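**Loofah storage: wire basket or hook?**

**tidewrack**
Moved into a flat with a small bathroom and no window. The extractor is an Iddale one that came with the place and it's weak. I've started using a natural loofah again after years of those nylon puff things, and I want to keep it from going black like the last one did.

At the moment it hangs on a hook inside the shower. The trouble is it gets hit by the spray every time anyone uses the shower, and there are two of us. Would a wire basket on the shelf outside the shower be better? The shelf is 570 mm long so there's room. Budget is small.

**greyhen**
Hook is better. Air gets all the way round it. In anything with a bottom, the side it sits on stays damp.

If the spray is the problem, move the hook. Back of the door is fine if you squeeze the loofah out first.

**plumbline_4**
I disagree with the hook. I had one on the back of the door and it dripped down the paint and left a brown line. Took me most of a Saturday to sand and repaint it.

Basket for me, provided it's open mesh all over. I had a Bridard caddy before with a solid tray underneath and that was useless, the water sat in it. Plain wire grid is what you want.

**tidewrack**
Back of the door is out then, it's a rented flat and the door is already in a poor state.

What about the shelf itself? It's bare pine and I don't want a ring on it.

**plumbline_4**
Mine lives in a black wire basket and I wouldn't go back. Photo below.

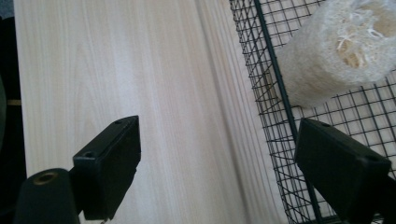 My routine is the same every time. Rinse it until there's no soap coming out, squeeze it hard, shake it over the bath, then put it in the basket. I lay it on its side against the mesh, as you can see, and I turn it over when I remember. The open end is the part to watch with a natural one. All those holes and tangled fibres in the core hold soap, and if you only rinse the outside it will smell within a fortnight. I run the tap straight down the middle. When it's still very wet I leave the basket over the bath for an hour before it goes anywhere near a shelf, so I've had no trouble with marks. On bare pine I'd put something under it or give the wood a couple of coats of varnish.

**greyhen**
That's a decent enough basket, but my point stands. It's lying on the wires. Wherever it touches, it dries last. Stand it on end at least.

**plumbline_4**
It falls over when I stand it up. And thin wire is hardly touching it. I've had no black spots on this one.

**oatcake**
How long have you had it, though? Any loofah is clean when it's new.

**plumbline_4**
Since May. I replace them when they go soft, so I'm not trying to get years out of one.

**oatcake**
Fair enough. I'd say the drying matters more than what you keep it in. I've used both. In my old house with a window in the bathroom I could leave it on the side of the bath and it was fine. In the place I'm in now, no window, it went spotty on a hook and it went spotty in a basket. What sorted it was taking it out of the bathroom altogether. It goes on the airing cupboard shelf after use.

**millrace**
Second the airing cupboard. If you haven't got one, a bedroom windowsill does the job.

On baskets, check the coating before you buy. I had a Hubmann one where the black came off at the joins and it rusted from there. The rust got on the loofah and didn't wash out. The one I have now is from Urkari and it's been all right so far, but I do wipe it down.

**tidewrack**
No airing cupboard. There is a windowsill in the hall just outside the bathroom that gets some sun in the morning. A basket would make it easy to carry in and out.

Does anyone boil theirs? I've read that you should and I've read that it ruins them.

**greyhen**
I soak mine in white vinegar and water once a week, half an hour, then rinse well. Boiling made mine go floppy.

**millrace**
I've boiled them with no problem. A few minutes only. It might depend how thick it is. The cheap flat ones fall apart, the whole round ones cope better.

**oatcake**
Vinegar here too. Don't use bleach, it makes the fibres brittle and they scratch.

Whichever you do, if it has black spots right into the middle, bin it. You won't get them out. Mine go in the compost, cut up small, as long as they haven't been dyed.

**tidewrack**
Thanks all. I'm going to get an open mesh basket, keep it on the hall windowsill and bring it in when it's needed. I'll do the vinegar weekly. I'll try standing the loofah on end and see if it stays up.

**greyhen**
Wedge it in the corner of the basket, it should stay up then.

**plumbline_4**
Just tried that with mine. It leans, but it stays. Still putting it back on its side.

**tidewrack**
Basket came this morning. It was £4 from the market. The wires are further apart than I'd like, but the loofah doesn't go through. I've put a folded flannel on the sill underneath to catch any drips, and I'll swap that when it's damp.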